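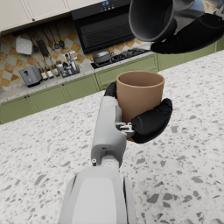
Arimdale's cup scheme finished its first stretch in February, so I'm putting down how it went. I run the drinks side of the Friday market and had the cups in my van for most of it. Longish thread.

The idea is old and simple. You pay a deposit with your coffee, you get a proper cup, you hand it back at any stall with the green sticker and get the deposit back.

We bought 300 cups from Hadico. No printing on them. Printed ones walk off as souvenirs, or so the people at the next market down the valley told us after losing most of theirs in a summer.

Deposit was £1 to start with. Too low. People treated it as the price of a cup and took it home. We put it up to £2 after the first month and returns improved straight away.

Nine stalls signed up at first, then two dropped out before Christmas. One had no room for the crates. The other didn't like handling cash in both directions, and I can see why when there's a queue and you're out of pound coins by ten.

Total drinks sold in the cups: 3162. I added it up from the stall sheets twice and got the same number both times, which doesn't often happen with stall sheets.

Missing at the last stocktake: 20 cups. A few of those will be in people's cars. One came back in January with a cactus in it. We gave the deposit back and returned the cactus.

Washing was the hard part. Anyone thinking of doing this should sort the washing out first and choose the cups second. We did it the other way round.

The church hall has a commercial dishwasher but the racks were for plates, so cups fell over and filled with dirty water. We bought proper cup racks in week three. Should have been week one.

Drying took longer than washing. Stack them damp and they smell by the next market. We ended up leaving them upside down on wire shelves until Saturday lunchtime, then lids on the crates.

Stojanović, the bakery on the corner of Mill Street, let us use their back yard as a drop-off for cups on days when there's no market. Loads of people used it. They also swapped their own takeaway cups for ours on Fridays without being asked.

Payments: the card stalls use Trastar, and you can set the deposit up as its own button. Do it as a separate item, not as part of the drink price. Otherwise the refund shows up as half a coffee and your books are a mess at the end of the month.

Complaints we had, in order of how often I heard them:
no lid
cup too small for a large latte
"I'm getting the bus"
what if I lose it

We've no answer to the bus one. Lids we looked at and decided against for now. They go missing faster than cups and they're fiddly to wash. Might try a small batch in spring.

On size – most stalls had quietly been pouring a bit over in the paper ones. With a fixed cup everyone gets the same, and a couple of regulars noticed. One stall now knocks 20p off a large. Seems to have settled it.

Bins: the council's market bins used to be overflowing by one o'clock. They're still full by closing but most of it is chip trays now. Chip trays are a separate argument and I'm not having it on here.

Did it save the stalls money? Some. Paper cups aren't cheap any more and the tea stall says she's ordering far fewer boxes. Against that there's the washing, the racks and somebody's Friday evening, usually mine.

If you're at another market and want the stall sheet or the wording for the sticker, message me and I'll send them over. It's all one page. Borrow what you like.

Next job is finding two more people for the washing rota, Friday from four in the church hall. You get tea – in a returnable cup – and whatever Stojanović has left over. Reply or message if you can do even one a month.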